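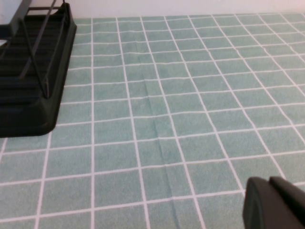 July 26, 2009

Skulard Books has signed Inger Damgaard, and she has agreed to stop mailing us the manuscript in installments.

Her first picture book, *The Goat Who Wouldn't Share the Porch*, comes out next June. It is for children ages four to seven and for the adults who will be made to read it every night until somebody leaves for college. The goat is named Odel. He has a porch. A family of ducks would like to use it when it rains. Things go on from there for 32 pages, with illustrations by Driss Shehata, who has drawn more ducks this year than he had planned to.

Damgaard taught second grade for 13 years and wrote the story during indoor recess.

"I read them the first draft and a boy in the front row told me the goat was right," she said. "I rewrote the ending that night. He still thinks the goat was right."

Editor Houda Fawzy found the story in a stack of 400 submissions, 12 of which were also about goats.

"It was a strong year for goats," Fawzy said. "Inger's was the only one I read out loud to my husband -- he asked what happened to the ducks, and I made him wait."
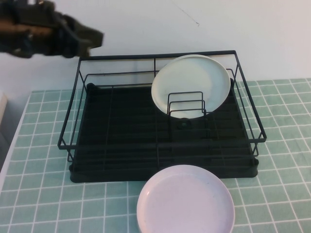 *Dish rack on a green checked tablecloth.*

The first printing will be hardcover, with a paperback to follow if the goat behaves. Teachers who order a classroom set will get a discussion guide by Ross Kerr. It has 13 questions about sharing, and Kerr admits he can't answer two of them himself.

Damgaard is at work on a second book, about a snail named Wuvano who is running for mayor. She says it is not political. We have read the first chapter and it is a little political.

For review copies, school visits or complaints from goat owners, write to Velimir Delić in the Skulard Books publicity office. He answers his mail in the morning.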